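Dicas de cozinha e casa para quem vai servir fora — base de Nindeo

Página atualizada às pressas, entre uma panela e outra. Quem chega em junho lê antes, por favor.
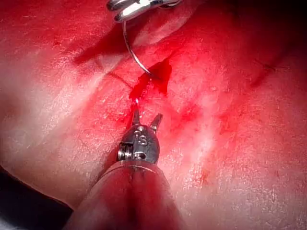 A cozinha primeiro, que é o que mais dá pergunta. A equipe de campanha este ano come toda na base, café e jantar, e o almoço vai em marmita para as aldeias. Quem nunca cozinhou para grupo grande se assusta na primeira noite e depois pega o jeito.

Feijão

Catar na véspera, com luz. De noite, com lanterna, passa pedra. Deixar de molho com bastante água, trocar antes de dormir e outra vez de manhã. Água do molho vai para as bananeiras do fundo, não para o ralo. Sal só quando o grão já amoleceu. Se o feijão é velho (o do mercado de Zeleke quase sempre é, no fim da estação), cozinha sozinho, sem misturar com o novo. Misturou, metade desmancha e metade fica dura.

Sobrou feijão? Ferver de novo antes de dormir, tampar, não mexer mais. De manhã ferve outra vez. Se espumou e cheira azedo, fora. Sem dó.

Arroz

Na panela grande o fundo queima antes de o meio cozinhar. Fogo alto até levantar fervura, depois puxar quase toda a brasa para os lados, tampa, pano em cima da tampa, uma pedra por cima do pano. Não abrir. Quem abre para espiar lava a panela, regra da casa.

Queimou mesmo assim: tirar do fogo, não raspar, passar a parte de cima para outra panela com uma casca de pão por cima. O gosto de fumaça diminui bastante. O fundo queimado fica de molho com cinza e água, e no dia seguinte solta quase sozinho.

Água de beber

Os baldes com tampa azul são de água tratada. Os outros NÃO. Já teve confusão, por isso repito: tampa azul. A caneca de tirar água fica pendurada no prego, nunca dentro do balde, nunca no chão. Mão não entra no balde.

O filtro Curnetti da varanda é lento, paciência. Encher à noite, todo mundo ajuda, e de manhã tem para o dia. As velas de dentro se esfregam com esponja macia e água limpa, sem sabão — sabão entra no poro e a água fica com gosto por dias. Quando a água começar a pingar muito devagar é hora de esfregar. Vela rachada não se cola, troca-se. Tem reserva no armário do corredor, embrulhada em jornal.

Quem sai para a aldeia leva garrafa própria com nome. Fita crepe e caneta, pronto. Garrafa sem nome vira garrafa de todos e aí a gripe passa pela casa inteira.

Marmitas para o campo

Arroz bem solto, feijão mais seco que o de casa, ovo cozido com casca. A casca protege, deixa para descascar lá. Maionese nem pensar. Tomate inteiro, faca pequena no saco. Banana em cima de tudo, senão chega purê.

Fechar a marmita só quando a comida parou de soltar vapor mas ainda está quente, e sair logo. Embrulhar em pano grosso e pôr na caixa com tampa. Comida que não se comeu até o meio da tarde não volta para a geladeira da base. Dá-se ao cachorro do vizinho, que já conhece o barulho da caminhonete.

Geladeira

A geladeira Benico funciona a gás e é temperamental. Precisa estar nivelada. Se alguém encostar nela e arrastar um dedo que seja, ela esquenta e a gente só descobre no cheiro do leite. Tem uma colher velha debaixo do pé direito da frente, é calço, NÃO TIRAR.

Abrir pouco. Pensar antes no que quer, abrir, pegar, fechar. Garrafas cheias de água no fundo ajudam a segurar o frio quando acaba o botijão. Comida quente lá dentro não. Borracha da porta: pano com vinagre uma vez por semana, costuma ser na quinta-feira junto com a faxina grande.

Formigas

Entram pela janela da despensa. Pés da mesa dentro de latas com água e uma gota de óleo queimado. Trocar quando secar, secam rápido. Açúcar, leite em pó e o chocolate que vocês trazem escondido na mala: tudo em pote de rosca. Saco com nó não segura formiga nenhuma. Cravo da índia na prateleira funciona mais ou menos, uns juram que sim, eu acho que é mais pelo cheiro.

Gorgulho na farinha: peneirar e espalhar ao sol num lençol escuro, os bichos fogem. Guardar depois com folhas secas de louro. Comprar menos de cada vez também ajuda, mas quem consegue, com a estrada do jeito que está nas chuvas.

Roupa

Poeira vermelha não sai com água quente, fixa. Bater a roupa seca antes, bem batida, depois água fria com sabão em barra, deixar de molho, esfregar. Camisa branca para o culto de domingo: traz uma só e aceita que volta bege.

Estender com as peças do avesso por causa do sol. Passar tudo a ferro, inclusive meia e roupa de baixo, por causa da mosca que põe ovo no tecido úmido. Parece exagero de gente antiga, não é. O ferro é de carvão: sacudir a cinza FORA, longe do varal, e testar num pano velho antes. Passado quente dos dois lados, costuras também.

Sapato se bate de cabeça para baixo antes de calçar. Toda manhã. Toda.

Mosquiteiros

Furo pequeno: esparadrapo dos dois lados resolve até chegar alguém com agulha. Furo grande, costurar com linha dobrada, ponto miúdo, sem esticar. Lavar com sabão neutro e secar na sombra, o sol forte estraga o tratamento do tecido. De dia fica enrolado e jogado para cima, de noite a barra vai debaixo do colchão. Barra solta encostando no chão é o mesmo que nada. E a cama afastada da parede, um palmo já serve.

Luz e pilhas

Luz do gerador vai até as 9 da noite, depois é lanterna. Carregar telefone durante o jantar, na régua da sala, e não na da cozinha que já cheirou a queimado duas vezes. Vela só em prato fundo com areia. Pilha gasta volta no saco verde para a cidade, não vai na fossa nem no fogo, pelo amor de Deus.

Lavar louça sem torneira

Bacias em fila: uma com sabão, outra para enxaguar, e a última com umas gotas de água sanitária. Copos primeiro, panelas por fim. Deixar secar ao ar no estrado de bambu, de boca para baixo, pano de prato só para secar mão. O pano de prato é o que mais espalha dor de barriga numa casa cheia. Ferver os panos numa lata com um pouco de bicarbonato.

Panela de alumínio escurecida: casca de limão e água, ferver. Carvão no lado de fora, passar sabão em barra por fora ANTES de pôr no fogo e depois a fuligem sai com a água. Essa dica vale ouro e todo ano esqueço de avisar.

Compras

O caminhão de Zeleke passa de manhãzinha e não espera. Lista colada na porta da despensa, quem acabou com alguma coisa escreve. Levar os sacos de volta, os vazios, lá cobram. Cebola: apertar no pescoço, se afunda está podre por dentro. Ovo: pôr na água, se boiar, deixa. Óleo em garrafa reaproveitada cheirar antes de pagar. Tomate verde vai no cesto com jornal e vai amadurecendo, os maduros de todo não aguentam a estrada.

O orçamento da cozinha para a campanha são 800 por semana, na moeda de lá, e a casa vai ter até 26 pessoas nos dias cheios. Dá, se não se desperdiçar pão. Pão duro: molhar rapidamente por fora e aquecer na chapa. Mais duro ainda: torrar, moer, guardar para engrossar sopa.

Mala, rapidinho

Um abridor de lata bom (os nossos somem), fita crepe, linha grossa, prendedor de roupa, uma toalha fina que seque depressa. Saco plástico com fecho, traz bastante, aqui se lava e usa de novo. Não precisa trazer panela. Já veio gente com panela.

Tempero em pó cabe em tubo de vitamina vazio. Escrever o nome no tubo, o cominho e a canela já se encontraram no mingau e não ficou bom.

Quem dorme no quarto dos fundos: a tranca emperra com a umidade. Esfregar um toco de vela no trinco e levantar a porta um pouquinho ao fechar. E o balde debaixo da goteira é para ficar lá mesmo, esvaziar de manhã.

Falta a parte do forno de barro e a do sabão caseiro, ponho quando sobrar tempo. O caderno de receitas está na gaveta de cima, com elástico, ler a do pão antes de tentar, porque a altitude muda o crecimento da massa e o fermento daqui é outro.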